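歯ブラシ立てをワイヤーメッシュのカゴにしたら乾きますか？

投稿:もなか麦茶 2月27日
閲覧 963 コメント 2

職場の共用の机で、昼休みの歯みがき用品をまとめて置くことになりました。これまでは各自がコップに立てて置いていたのですが、コップの底に水がたまってぬめりが出るのが気になっていました。

そこで、家で余っていた黒いワイヤーメッシュのカゴに歯ブラシをまとめて立ててみました。机は木の天板です。ふき取り用に除菌シートの筒も同じ机に出してあります。
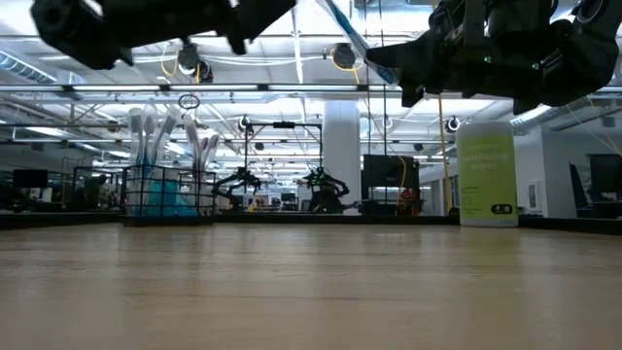 ■教えてほしいこと

・メッシュなら風が通るので、立てたままで乾くと考えてよいでしょうか。
・歯ブラシが扇のように開いて、隣どうしの頭が近くなることがあります。仕切りは必要ですか。
・除菌シートでカゴをふくだけで足りますか。それとも水洗いしたほうがいいですか。
・木の天板にしずくが落ちるのも心配です。下に何か敷くなら何がいいでしょう。

洗口液のような小さいボトルも一緒に入れたいという意見が出ていますが、歯ブラシと同じカゴでいいのかどうかも迷っています。予算は200円くらいまでなら自分で出します。

参考になった 106

窓辺のやかん

うちの事務所でも似たことをしています。結論から書くと、メッシュのカゴで乾きます。ただし条件があります。

まず、立てる前によく水を切ってください。洗面台で柄を持って強めに振り、柄の部分をティッシュでふいてから立てます。濡れたまま入れると、カゴの底と天板の間に水が残ります。カゴの底が網ではなく板になっているタイプだと、水はそこにたまります。買い足すときは底も見たほうがいいです。

仕切りはあったほうがいいと思います。うちではVornsteadという店で買った小さな仕切り板を入れています。結束バンドを網の目に渡して区切る方法でもできます。本数が少ないなら、四隅に離して立てるだけでもかまいません。キャップは濡れたままかぶせると中が乾かないので、机の上では外しておきます。

カゴの手入れは、ふだんは除菌シート、週に一度は水洗いにしています。網の交わるところに歯みがき粉の白い跡が残り、シートではなかなか取れません。使い古しの歯ブラシでこすると落ちます。塗装がはげた場所はさびるので、洗ったあとは逆さにして完全に乾かしてください。

天板には珪藻土のコースターか、たたんだふきんを敷きます。ふきんの場合は毎日替えます。

ボトルはカゴに入れず、机に直接立てたほうが使いやすいです。青い液の入った透明なボトルなら残量も外から見えますし、角ばった形のものは転がりません。白いねじぶたは使うたびに最後まで締めること。色のついた液は木にしみると落ちにくいです。ペンなどの文房具が同じ机にあるなら、置き場所を分けておくと片付けが楽になります。
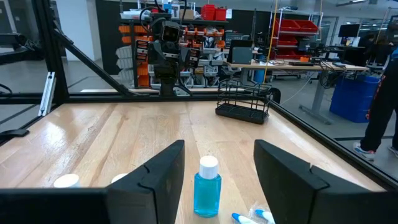
はとむぎ

ボトルは別にするのに賛成です。前の職場で同じカゴに入れていたら、重みでカゴが傾いて歯ブラシごと倒れました。あと共用なら柄に名前シールを貼ったほうがいいです。同じ色の歯ブラシだと間違えます。油性ペンで直接書くと、5月ごろには消えて読めなくなっていました。

除菌シートは種類によって「食器や口に入れるものには使わないでください」と書いてあるので、裏の表示を読んでください。カゴや机をふくのはいいとして、歯ブラシの毛先をふくのはやめたほうがいいです。

すのこ三枚

うちは普通のコップで毎日水を捨てています。それで困っていません。

もなか麦茶

ありがとうございます。ボトルは外に出して、カゴは週一で洗うことにします。仕切りは結束バンドで試します。名前シールも用意します。

シェア 2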